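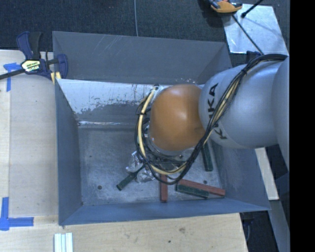

I kept wanting to reach in and move the red one myself, Iolanda Falcão wrote on her comment sheet in July, and by the second session I had stopped thinking about the robot and was only thinking about what would slide if I took the wrong block first.

We were very glad to get that comment, and it is a good part of the reason we are looking for more people to come and do what Iolanda did.

Call for participants: choosing the next pick
Cheng Lab, Pornham
Posted 02/08/2025

Our group studies how a robot arm should decide what to pick up first when things are lying every which way in a bin. Green and red blocks sit across or alongside each other, sometimes with crumpled, shiny stuff in among them, and a block that looks easy to grab may be leaning on one that isn't. The usual method scores each block by itself and goes for the highest score. Ours, which we call Jollavholm (after a lake Lingyun Cao is fond of, and by now it is too late to change it), learns from the order in which people would empty the same bin.

In the pilot we ran 147 bins both ways, starting from matching layouts. With the order learned from people, the arm had to stop and retry less often, and the difference was clearest when blocks lay side by side. When they were well spread out, we saw no benefit at all. What we don't know yet is whether this holds for people we haven't met, as most of our pilot group came from our own hallway!

What you would do: come in for 2 sessions on different days. You'll sit at a desk near the cell, look at a bin on a screen, and tap the block you would take first, then the next one, and so on until you're happy with your order. Then the arm tries it while you watch from behind the line, and Ximeng Bai will ask you to talk through your choices out loud. There are no right answers, and changing your mind is very welcome (we record that too, and it is often the most useful part).

Who can join: anyone 18 or older who can tell red from green comfortably and can sit at a screen for a while with breaks. You don't need to know a thing about robots. If you pack boxes, stack firewood or load a dishwasher with strong opinions, please do write to us. Sorry, but pilot participants can't sign up again.

You'll get a gift card after each session, plus bus fare. We keep your taps and your voice recording under a number, and you may withdraw either one for 7 weeks after your last visit.

To sign up, send a note to Junhao Xue at the lab office with the days that suit you. Evening slots go through Xiaoqing Xu. Please wear closed shoes, and ring the bell marked Nokitach, as our own has no label yet.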